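Notebook - Thursday, open day demo

Doors at 10, first group through by quarter past. Rosalie Haslinger did the welcome and I ran the hand-held grippers at the bead box. Colton Dufour looked after the Vilel arm next door, which was slow to home again and needed two restarts. Log the second one.

Target for the bead task is 2,000 episodes. We were at 3,798 for everything combined before the visitors came, and I haven't added today's. Anything a visitor recorded gets tagged OPEN and stays out of the Utham set until it's been looked over.

Kids did better than the adults at first go. The adults squeeze too early and end up chasing the strand around the cardboard. I capped turns at 20 seconds after the lineup got long, and that worked fine.

Strands crossing over each other are still the hard part - closing on one loop tends to bring its neighbour along. Try coming in lower next time, with the fingers less open.

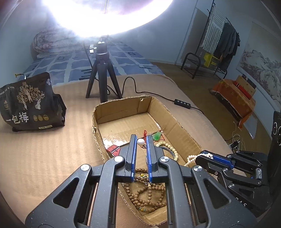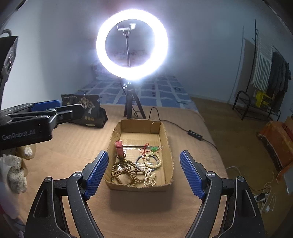 Both with the beads in the cardboard box, ring light on behind it.

Rosalie Haslinger thought the turns were too short for anyone to get a feel for the grip, and would sooner book smaller groups in November and let each person have three tries at the same strand.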